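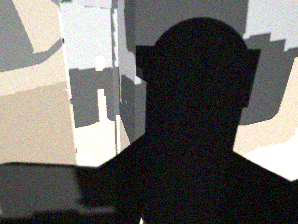
Cuiping Mao told our group before we went that we should write down what we were promised and what we were shown in two separate columns, and compare them on the bus home. I thought it was a bit much for an open day. By lunch my left column was a page long and the right one had a few lines in it, so this report follows her two columns more or less.

Project report: Visit to the Fasudora open day
Course unit: Automation at work
Visit date: January 11, 2018

Why we went

Our project question was whether a robot arm that has learned its job in simulation can be trusted with the same job in a real room. Fasudora had invited schools to see theirs, which is called Morris. The invitation said Morris had "mastered everyday handling tasks." We wanted to find out which tasks, how often it managed them, and who was checking.

What we were promised

The opening talk lasted most of the first hour. The speaker said Morris had practiced inside a computer-made world called Voranura, where it can try the same reach over and over without breaking anything. The number on the slide was 2,000 practice runs per night. Another slide said 900 of those had been "selected for quality." I asked what happened to the rest and was told they were still useful. I asked who did the selecting and was told it was partly automatic. I wrote both answers down but I don't think either one answers the question.

We were also told that the skills "carry over" to the real arm. That was the part I cared about and it got one slide.

What we were shown

The simulation demonstration ran on a large screen. We were shown what the simulated robot sees from its own point of view, with the gripper and wrist right in front of it. I had expected something like a video game. What you get is a big black shape, and behind it flat patches of gray, cream and tan, all grainy. With the gripper taking up that much of the view, I could not tell what the room was supposed to be. Our guide said the robot does not need it to look nice. That may be true, but it is hard to judge a demonstration when the visitors can't read it, and I would have liked a plain view from the side running next to it.

Cadi Edwards disagreed with me on this. Her point was that a person learning to park a car doesn't see much of the car either, and that we were judging the picture when we should be judging the parking. I think that is fair. My problem is that we didn't get to see much of the parking.

The real arm was in the next room behind a rope. It did a pick and place routine with foam blocks. In the session we watched it made 37 attempts, and 6 of those were stopped by the operator before the end. When I asked if a stopped attempt counts as a failure, the operator said it depends on why it was stopped. There was no sheet on the wall with the reasons. The blocks were always put back by hand on the same taped marks, and when somebody asked for one to be turned sideways we were told there wasn't time.

To be fair to the operator, he was the most open person we talked to. He said lighting gives them trouble and that the arm had been better in December, before they changed the fingertips. None of this was in the talk.

Comparing with Tonton

For the second part of the project we read a short write-up of Tonton, an older arm with no learning at all. It follows fixed positions that somebody typed in. On blocks sitting on taped marks I can't see what Morris does that Tonton wouldn't. The whole reason to learn in simulation is to deal with things that move around, and nothing moved around while we were there.

Problems with our own work

We watched one session on one day, so our numbers don't prove much. Two of us wrote down different results for attempt 12 and we went with the operator's version. We also forgot to ask how long a single practice run in Voranura is, which makes the nightly number hard to use for anything.

What we think

The people were friendly and I believe they have built something that works some of the time. I don't believe "mastered." If our class goes again I would ask for three things in advance: the list of stopped attempts with reasons, a block placed by a visitor, and the same task shown in the simulation and then on the real arm - one right after the other.

Cadi wants it noted that she would give them a better grade than I would.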